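How to sort and clean a pile of toy bricks

Chunky toy bricks are easy to wash and easy to store, but in most homes they end up mixed in one big bag with crumbs and hair. I do this job two times per year for our play corner in Lostelden. The whole set has 296 bricks, so I never take them all at once. Small piles are much faster, and your back will thank you.

What you need

A table with a smooth, light top
One shallow box for each color
A big bowl or a clean sink
Mild dish soap
An old toothbrush
Two large towels

Step 1. Clear the table

Take everything off the table and wipe it. If your table has a seam between two panels, or you use two sheets of covering, press the seam flat with your hand first. Dirt likes to collect there, and later it sticks to the clean bricks again. A light surface is the best, because you see at once what has fallen out of the bricks.

Step 2. Pull the bricks apart

Do not wash bricks that are still joined. Water stays inside and it can smell after some days. Hold the lower brick flat on the table and rock the upper one from the short side. If two bricks are very tight, put them in warm water for 10 minutes and try again. Please do not use a knife or your teeth.

Step 3. Pour out a small pile

Pour only so many bricks that you can reach all of them without standing up. Put the pile in the middle of the table and leave free space on the left and on the right. Spread it a little with flat hands, so that no brick is hiding under another.

Step 4. Sort by color

Begin with the color of which you have less. In a red and yellow pile with more red, take out the yellow bricks first. Move them to one side, and what remains is already sorted. Many people start with the big group, and I also did it so for years, but it takes longer.

Look also at the studs when you pick up a brick. If they are chewed or cracked, put the brick in a separate cup and decide later.
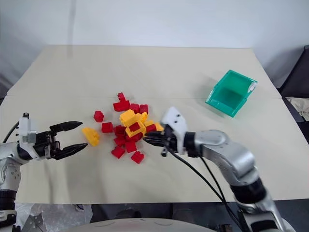

Lostelden, 5 Nov 2023

Red and yellow were the first pile for this autumn cleaning, with the yellow ones going to the left. The blue and green bricks I leave for another evening.

Step 5. Wash

Fill the bowl with warm water, not hot, and add a little soap. Wash one color at a time. Use the toothbrush between the studs and inside the hollow bottom. Rinse with clear water until there is no more foam.

Step 6. Dry

Lay the bricks on a towel with the studs up for one hour, then turn them over and leave them overnight. Do not put them on a heater.

Step 7. Put away

Close the boxes only when all bricks are fully dry. I use flat Favari boxes, size 9, but any box with a lid will do. Write the color on the short side, so you can read it when the box is on the shelf.

The next big wash is in March.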